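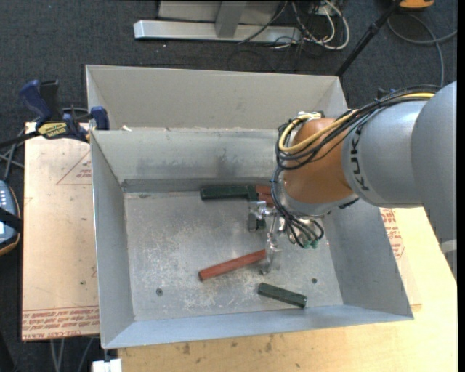 Whitish powder in a metal bin for wooden blocks – how to clean it?

Posted by Jytte Bjarnason, Aug 26, 2019

Hello all. I keep wooden blocks, dark green and reddish-brown, in a gray metal bin with sloped walls. The floor of the bin has become scuffed and it is full of whitish powder. I wiped it with a wet cloth in the spring, but after 3 weeks it looked the same again. Is this dust coming from the blocks, or from the metal? And is it better to put something on the floor of the bin? I do not want to buy a new one.

Hestiline

I had the same with a zinc bucket. Wet cloth is not so good for bare metal, it can leave white marks. Try first a dry brush and a vacuum cleaner. Then wipe a clean piece of white paper on one block. If the paper gets powder or color on it, the blocks are the source. In this case sand them lightly with 200 paper (80 is too rough for this) and give them a thin coat of clear varnish. Let them dry well before they go back.

For the floor I would cut a piece of felt or thin rubber. If your bin has holes in the bottom, as mine has, cut the holes in the mat also – then you can still rinse it and the water goes out.

Kumari

just vacuum it, dust always comes back

Nanside

I agree with the felt. Mine has been in since November and the blocks have fewer scratches. Do not glue it.

Hjaltested Help Pages – Contact – Back to top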